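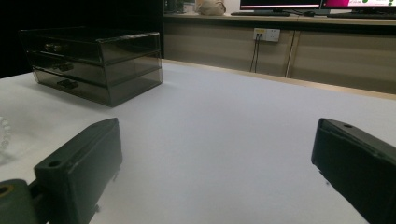 Subject: Re: Desk drawers - did anyone find some that work?

Hello all,

Sorry for the slow reply, I've been meaning to answer this since the beginning of March and the message had slid right down my inbox.

> I'm after a small set of drawers to sit on top of my desk. I've got
> stamps, paper clips, spare nibs, washi tape and a frightening number
> of rubber bands, all living in old mugs at the moment. I'd like to see
> roughly what's in each drawer without opening it but I don't want it
> completely see-through because it'll look a mess. Has anyone bought
> the three-drawer sort? Do they slide properly? And is it better to
> have one tall one or a couple of short ones side by side?

Yes to the three-drawer sort! I've got one in smoky grey-brown plastic and I'd buy it again tomorrow. The tint is just right for what you describe. You can tell there's something in a drawer, and if it's bright (tape, say, or those neon sticky flags) you can more or less tell what, but it all goes a bit soft and brownish and you don't feel you're being stared at by your own clutter. I had a completely clear one from Clader before this and it was awful, every bus ticket on display.

Mine stands towards the back of a white table, which does show it off. The downside of the dark plastic is the top. It's glossy, so dust sits on it and shouts at you, and so do fingermarks. I go over it with a barely damp cloth when I'm waiting for the kettle. Don't use kitchen roll, I did that on the Clader one and it ended up covered in tiny scratches.

Sliding: fine, as long as you don't overfill. There are no runners to speak of on these cheap ones, it's only plastic on plastic, so if you load the bottom drawer with something heavy like a box of staples it starts to drag. I put the heavy things in the bottom anyway or else the whole thing shuffles backwards when I shove a drawer shut. Four little felt pads underneath cured most of that (the stick-on ones meant for chair legs, cut down a bit).

What goes where, in case it's any use. Top drawer is pens I really use, scissors, the tape measure. Middle is stamps, clips and nibs, and I've put a couple of old jam jar lids in there to keep the clips from wandering into everything else. Bottom is staples, batteries, a ball of string and the rubber bands. I did start a label for each drawer and gave up after the first one, the glue left a horrible tide mark on the plastic.

On tall versus short, I'd go for one stack of three and see how you get on. I tried the Ostska ones side by side at my last place and they ate up so much of the desk that I ended up writing with my elbow hanging off the edge. Measure the depth of your desk before you order, too. The drawers need room to come out, and if you've got a keyboard in front you'll be moving it every time you want a stamp.

I've still got the Ostska pair in the cupboard, by the way. One has a chip out of a corner but they both open and shut. If you'd like them for the cost of the postage, write to me off-list and I'll dig them out.

Does anyone know how to get label glue off without clouding the plastic? I've tried washing-up liquid and a lot of rubbing.

Best wishes from a slightly tidier desk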